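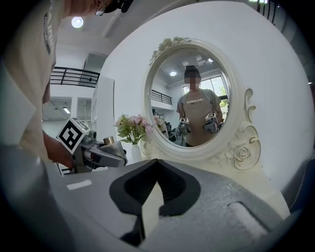 June, pm. Kutia pose tracker, mirror fix. Tracker kept jumping onto the reflected cubes again, 13 of the 19 clips from Sollberg have at least one jump. With the big oval mirror in view both cubes show up a second time in the glass, tags and all, and the old code just took whichever detection had the lowest reprojection error. A mirrored tag shouldn't decode at all, the bit pattern comes out flipped. But somebody (me, last winter) left the flip-tolerant lookup switched on for the Vieira rig. Off now.

Reran the lot. 3 clips still jump. Not the decoder this time, it's the corner refiner: loses the real tag for 4 frames, search window grows, grabs an edge in the glass and sits there happy. Capped the window and added a depth gate, anything past arm's length from the camera gets dropped before the filter sees it. Gate is hard coded for now, sorry, move to config.

Left gripper looks clean. Right one still drifts a bit when its cube goes out of view, thats the IMU bias, seperate ticket.

To do: rerun on the Plivwood set before merging. Check gate doesnt kill two-hand reaches. Delete flip flag altogether?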